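Right, the Stutari is back up. A thread on how a cell that packs tissue boxes spent most of July packing air.

The cell, for anyone new: one arm, two suction cups, a Fidine vision box, and an infeed belt older than the apprentice. Rated for 724 cycles an hour. We were getting 453, and a fair few of those were it lovingly placing nothing in a carton.

Fault log said "vacuum low". Fault log always says vacuum low. I changed the cups, the filter and a perfectly good hose. Vacuum stayed low. Lunch was also low.

Mudaliar's manual wants the cups swapped every 3,000 hours. It doesn't mention what happens if the last bloke fitted them with the lips for cardboard. Different durometer, same colour, same drawer. Lovely drawer.

New cups on, good seal on the bench, then straight back to dropping boxes on the line. So I stopped blaming the rubber and had a look at where it was picking. Dead centre. Of course it was. Somebody taught it dead centre.

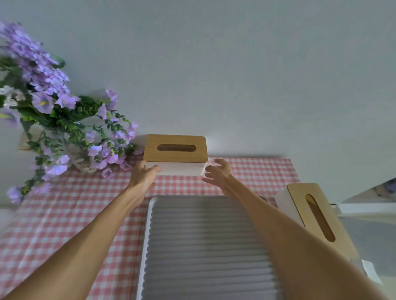

Dead centre is fine on a carton with a plain top. Our new product has a wooden lid with a long oval slot right through the middle of it, so a cup parked there is a vacuum cleaner with ambitions. The white base has a side you can get your fingers around, and a hand goes straight for it without a teach pendant.

Fix was 3 hours of re-teaching: cups moved out to the solid wood either side of the slot, approach slowed for the last bit, and a Zustex sensor on each cup so I know which one is sulking.

Also labelled the drawer. Cardboard cups on the left, wood cups on the right, and my good side cutters not in there at all, thanks.

Next job is the infeed belt. It's started squeaking whenever the boss walks past.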